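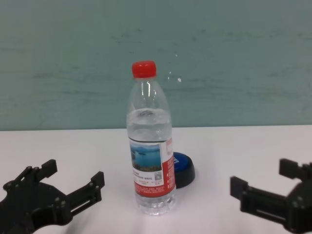

Mostafa Alaoui

Posted 8/13/22 in Kitchen & Pantry

Water level in store-bought bottles, and getting the labels off

I buy bottled water by the case from the Korby store near me and keep it for when our tap water is shut off, which happens a few times a year in our building. I have never paid much attention to the bottles until this month, when I took everything out of the hall closet to wipe the shelves. I noticed that the water only comes up to the shoulder, where the ribs are, and the neck above it is empty. There is one standing on the table. It's the kind with the red screw cap and the white and red label with the little photo of the water and shoreline.

I had 14 of these on the shelf and they are all at more or less that level. I haven't opened any of them, and the ring under the cap is whole on every one I looked at. I turned a few upside down over the sink for a minute and nothing dripped.

So my first question is whether that is a normal fill or whether they have been losing water in the closet. The closet shares a wall with the boiler and it does get warm in there. The oldest ones have been in since November.

Second question. I want to use the empties for plants and for mixing plant food, and I want the labels off so nobody in the house thinks it is drinking water. The label on these goes all the way around. When I pull it off there is a strip of glue that stays on the plastic and picks up dust and hair. Hot water made the last bottle go soft and it leaned over. What takes the glue off without wrecking the bottle?

Third, if anyone knows, is it okay to use the same bottle for drinking again if I wash it? My sister says never and my neighbor has been using the same one all summer.

Thanks in advance.

Simões
362 posts

I worked in the warehouse of a small bottler for nine years, so I can help with the first part.

The gap at the top is called headspace and it is meant to be there. If a bottle were filled to the brim it would spill when the cap went on, and a full bottle has no room if the water expands in a hot truck or starts to freeze. How much headspace you get depends on the bottle shape. On a bottle with a long narrow neck, a small amount of air looks like a lot, because the neck holds very little. Move that same air down to the wide part and it would be a thin layer you wouldn't notice.

Water does leave through the plastic over time, but very slowly, and you would not see it in a few months. What you would see on a bottle that has been losing water for a long time is the sides pulling in a little. If yours are round and firm, and they all match, they were filled that way. A bad cap shows up as one bottle lower than its neighbors.

If you want to be sure, use a kitchen scale. Weigh one from the old case and one from a new case, same brand and same size, both sealed. If they are within a few grams of each other you can stop worrying. You can also mark the water line on one bottle with a permanent marker and look at it again in three months. Mark it with the bottle standing on a flat surface, and read it standing on the same surface, or the line will fool you.

I would move them away from the boiler wall anyway. Warm storage doesn't make sealed water dangerous in the short run but it can give it a plastic taste, and people then throw out water that they needed to keep. A low shelf or the floor of a bedroom closet is better. Keep it away from paint, gasoline, bleach and anything else with a strong smell. Put the oldest at the front and drink those first — the date is usually printed on the neck, the shoulder or the cap, and it can be hard to read on clear plastic. Hold it against something dark.

For labels, look for the seam before you do anything. Wraparound labels mostly have one strip of glue where they start and one where they overlap. If you cut the label straight down on the side opposite the seam, most of it comes off in your hand and you are left with only the one strip to clean. Use scissors and slide the lower blade under the label. A knife goes through that thin plastic faster than you expect.

Rorko_garden

Cooking oil. Put some on a paper towel, rub the strip, leave it 10 minutes, rub again, then dish soap. Works on every bottle I have tried. Do it with the bottle still full and the cap on tight, it's much easier to rub when it can't squash.

Don't use hot water, as you found out. Warm from the tap is fine.

I bought a bottle of Stenus label remover once and it took the glue off but the smell stayed on the plastic for days. OK for jars, I wouldn't use it on this.

For plants I poke holes in the cap with a hot nail and water the seedlings with it. Keep one cap with no holes for when you are mixing. And write PLANTS on the bottle in big letters, taking the label off isn't enough. A clear bottle with no label still looks like water to a thirsty kid. I'd go one further and use something other than a water bottle for the plant food if there are children around.

No idea about the drinking one. I do it for a day or two and then it goes to the plants.

Simões

Agree with the above about plant food. Concentrate should stay in the container it came in, and mixed feed should be used up the same day.

I skipped the third question earlier. Refilling a bottle once or twice is fine if it is clean. The problem is washing it. You can't get a brush past that neck easily, the ribs hold on to dirt, and the plastic is too thin for the dishwasher. Your mouth has been on it, so after a day at room temperature it needs a proper wash, and this kind of bottle is hard to give one. If it's scratched inside, cloudy, or smells of anything, put it in recycling. For every day I'd get a wide-mouth bottle that you can reach into with a sponge.

Mostafa Alaoui

Thank you both. I weighed two from the old case against two from a new one and the biggest difference was 3 grams, so I am leaving that alone. The water is now on the bedroom closet floor, oldest in front.

The oil worked on the glue. It took two rounds on the overlap strip and one on the other. I cut the label on the far side from the seam first and it came away in one piece.

I'll get a separate jug with a handle for the plant food. The bottles will be for plain water on the balcony only, marked with a pen.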